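Bedding and linens person wanted, Pradstead - part time, starts September

Posted under: Home / Textiles / Casual work

We need one more pair of hands. Maybe two. Short version: you fold fabric, you lay it out on a bed, you check the edges, you fold it again. All day, more or less. If that sounds dull to you it probably will be. If you're the sort who refolds the towels at a friend's house, keep reading.

Who we are: Rakon is a small textile resale and styling outfit. We take in covers, throws, printed pieces, offcuts with decent hems, sort them and get them looking right on a real bed. Backlog is currently 259 pieces and we'd like it gone before the Benedetti order lands. 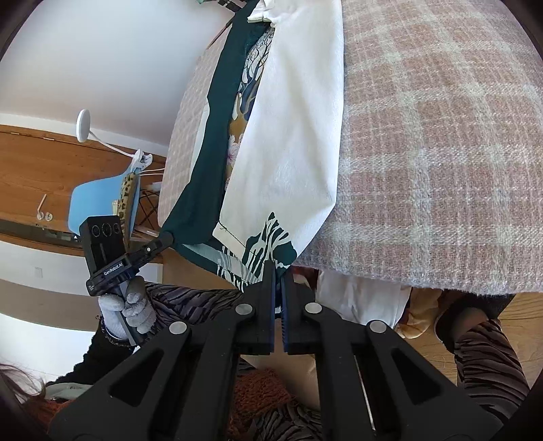 Printed cloth, green band and white panel on the plaid blanket.

What the work is:
- sort by color and print, darks away from creams please
- lay each piece out full length, check hems and corners
- smooth, fold, stack, label
- keep the plaid blanket straight underneath, it wanders
- write up faults on the Purnex sheet (we show you how, takes ten minutes to learn)

Hours: 4 hours a shift, 2 shifts a week to begin with. Mornings, 9am start. More hours likely once the Benedetti stuff arrives but we can't promise, so don't quit anything for us.

Pay: hourly, paid every two weeks. Rate is on the form. Same rate for training.

You should have:
- clean dry hands, short nails or at least smooth ones (snags are a real problem with anything shiny)
- an eye for a crooked edge
- OK bending over a bed for a while, it does get to your back
- patience with slippery fabric

Nice to have but not needed - sewing, retail folding, hotel housekeeping, any laundry work. Hotel people tend to be very good at this. 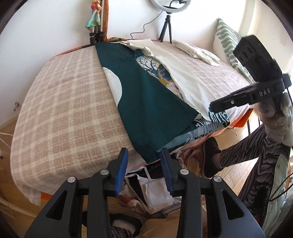 The bed with greens, cream and florals laid across the plaid.

A few practical things people always ask. No heavy lifting, the bundles are split before they get to you. Room is upstairs, no elevator, sorry. Street parking only. Bring lunch or don't, there's a deli on the corner. No perfume or hand cream on shift, it gets in the cloth and then we have to wash the whole lot. Pets at home are fine but pls use a lint roller before you come in.

To apply: fill in the form at the front desk in Pradstead or reply through this page. Tell us in under 300 words what you've done and which mornings you can do. No resume needed. Dont send photos of your linen closet, we do believe you.

We'll call people in for a short paid tryout, one morning, real pieces. Ad stays up untill the spots are filled.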